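Two Baskets and a Clear Table: Sorting the Groceries from the Bathroom Things

Filed under: Small Jobs

If your house is anything like mine, the shopping comes in the door, lands on the nearest flat surface and stays there until somebody needs to eat dinner. Shampoo next to bananas, spray cleaner leaning on the oranges. I used to put it all away one piece at a time, walking back and forth to the bathroom like a person with nothing better to do, and I was tired before I'd even started cooking! So now I sort into two baskets first, and I carry each one just once.

What you need

Two baskets you can tell apart at a glance. I like one dark and deep, one light and shallow. Mine came from Vivier, a little housewares shop near my sister, and they've lasted 17 years with nothing worse than a loose strand or two.
A table you can wipe down.
Fifteen minutes, maybe less once you get the hang of it.

Step 1. Set the baskets toward the back of the table, side by side, with a gap between them so your hands can get in. Leave the front of the table for everything that still has to be sorted.

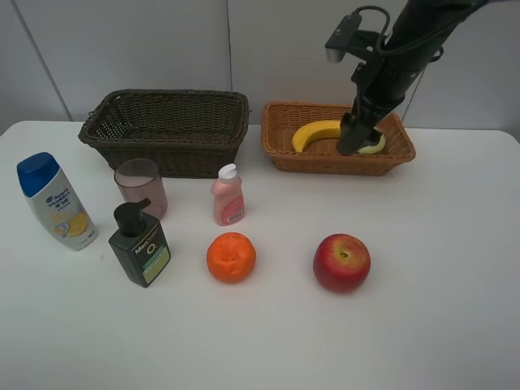
Step 2. Do the fruit first. It bruises, and it's the stuff you least want sitting under a heavy bottle. Bananas go in the shallow basket before anything else, laid on their side along one end, and the rounder fruit can settle in next to them. Go gently with anything soft.

Step 3. Keep it to one layer. I know it's tempting to pile things up (I have a family of apple eaters, believe me), but fruit at the bottom of a heap gets forgotten, and you find it later by the smell. If you have more than one layer's worth, start a bowl for the extras and top up the basket as you go. 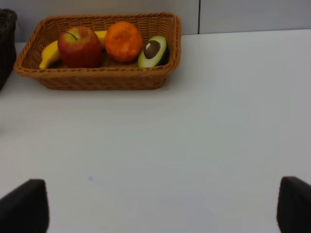

A cut avocado is a bit of a special case. For a real one, I squeeze a little lemon over the flesh, cover it and put it in the fridge, then plan on using it by the next day.

Step 4. Now the bottles. Shampoo, body wash and spray cleaner all go in the deep basket. Check that the caps are snapped shut, and turn the spray nozzle to off if yours has that setting – I skipped this once in June and had a very clean-smelling hallway rug. Stand the bottles up for the walk to the bathroom.

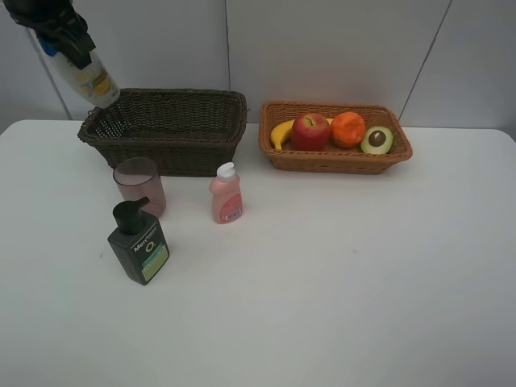
Photo: Flukix / Small Jobs

Step 5. Cups and other odds and ends come last. A bathroom tumbler can ride along with the bottles, and a kitchen one goes straight to the sink. Then give the table a wipe, carry the bottles off, and leave the fruit where people will walk past it and help themselves.

– Shahla Mousavi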